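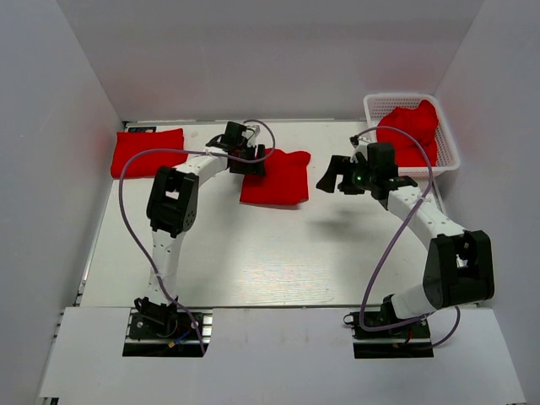

Red cloth on a white tabletop.

Notes on red cotton and dye bleed
22/10/2023

I dye a fair amount of plain cotton at home, and red is the color that causes the most trouble. I have been keeping notes on it since August, when a batch of dish towels turned the lining of a canvas bag pink on the drive back from Ustley. Most of what follows is from those notes, tidied up a little.

There are two separate problems that people lump together. Bleed is dye leaving the cloth in water. Crocking is dye leaving the cloth by rubbing, and it can happen with the cloth bone dry. A towel can pass one test and fail the other. The bag was a case of crocking, as far as I can tell. The towels had been dry for a week before they went in.

Fiber-reactive dye bonds to the cotton only if the bath is alkaline enough. Whatever reacts with the water before it reaches the fiber is spent. It still colors the cloth, it just sits there unattached, and all of it has to be washed out. Strong reds need a lot of dye, so there is a lot of spent dye to remove. The same job in pale yellow is finished in two rinses and any leftover is hard to see.

My old procedure was one cold rinse, one warm wash, then the line. I now think the warm wash was the weak part. Salt and soda ash hold loose dye on the cotton, so they have to go first, in cold water, and a single rinse does not remove enough of either. After that the heat does the work. I had been washing at 30 degrees (Celsius, my machine is an import) to be gentle on the color, and the loose dye mostly stayed where it was.

The current procedure:

Cold soak, 20 minutes, drain. Repeat until the water no longer feels slippery.
Hot soak in a lidded stockpot, as hot as the tap gives plus a kettle. Leave overnight.
Drain, refill hot, leave again.
Machine wash hot with a small amount of detergent.
Damp test: fold the wet cloth against white cotton, put a weight on it, leave until dry.

The damp test is the one I trust. Watching the rinse water is misleading because a very small amount of red colors a large pot of water. I have had clear-looking water and a pink test square, and also the reverse.

On the dye itself: I have used two reds from Purba. The bluer one rinses out noticeably faster. The warmer one is a blend, and the orange part lets go before the rest, so the second soak is a different color from the first. I prefer the warmer one on finished cloth and will put up with the extra pot of water. Dong-geon Yeon suggested a cationic fixative for the last rinse. I tried it on half a batch. It did reduce bleed, but the treated half was stiffer and had shifted slightly toward brown, and it made no difference to dry rubbing that I could see. I have the rest of the bottle if anyone local wants it.

Detergent matters less than I expected. I ran Vurnitora powder against the store-brand liquid on matching squares and could not sort the results without looking at the labels. Color-catcher sheets do pick up loose dye in the drum. They come out pink and look impressive, but I would not rely on one in a mixed load with a new red towel.

Weighing is the other change. I used to go by eye. The last full batch was 1544 grams dry, which is more than I would have guessed by almost a third, and it explains why the earlier ones came out patchy. Dye quantity is set as a percentage of the dry weight of goods, so if the weight is wrong everything after it is wrong too. I use a luggage scale and a pillowcase and subtract the pillowcase.

Prewashing (scouring, if you buy your dye from the sort of place that calls it that) is still needed even on cloth sold as ready to dye. Sachiko Nishimura skipped it on a set of napkins from the same bolt as mine and got a lighter band along each fold. She overdyed them dark brown and they are fine.

Open items. I have not tested line drying against the tumble dryer for crocking. I want to repeat the fixative trial at half strength. I also need a second stockpot, as the present one is enamel and has chipped on the rim, and the Tundum one I was looking at is out of stock until next month.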